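The ferry to Jirport left at 6:45 and my mother was not on it. I stood by the ticket window with her suitcase and her pills and watched the lights go on in the café.

She had said to wait by the clock. The clock had been taken down in April. There were four screws in the wall where it used to hang.
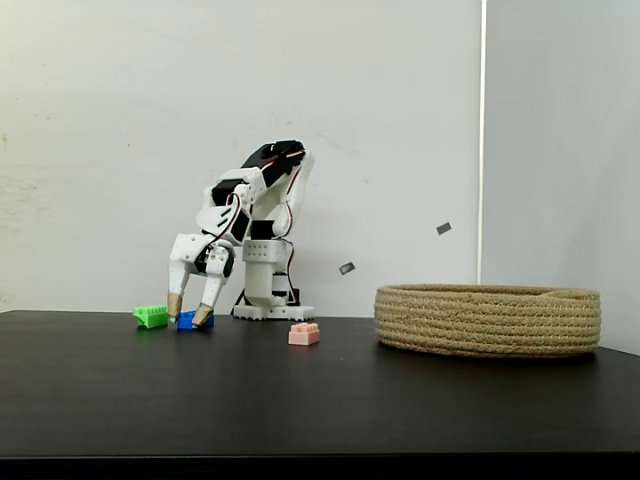 Fiction | By M. Okoth

I asked the man at the window if anyone had left a message. He looked through a drawer. He had a glove, a set of keys and a library card from Venitz.

"Next boat is in 60 minutes," he said.

I bought two coffees and drank one. When I came back she was sitting under the screws with her coat buttoned wrong.

"You're late," she said, and took the other cup.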